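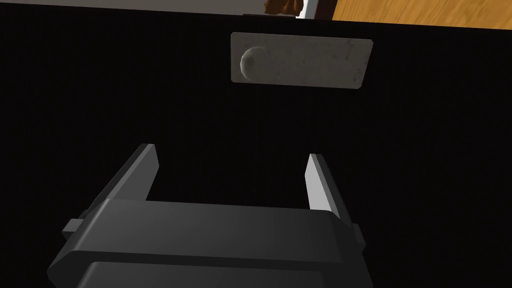
Fanni Sárközi

Drawer pull fault, simulated kitchen, run 1265

This page covers the handle fault logged against the Pranora simulation build on 11 August 2024. The view is from the wrist camera. The fingers are open, short of the black panel, with the pale plate and its round knob ahead of them.

The task is simple: close on the knob, pull, let go. In run 1265 the arm moved in, closed to the left of the knob and reported a good grip. It then backed away with nothing held. The panel did not move. The controller marked the step as passed and went on to the next one.

Cause: the grasp point was taken from the center of the whole handle part. The knob sits near the left end of the plate, so the center lies to its right. A correction added in January had the wrong size and pushed the target too far the other way, past the knob.

Second fault: the grip check looked only at the close command and ignored finger width. Trevor Dawber has changed it to fail the step if the fingers meet.

We reran the job 20 times with both fixes. There were 2 failures, both late contact with the plate. Vilmos Veres has those logs. Until they are explained, the Halász arm stays on reduced speed for all drawer work.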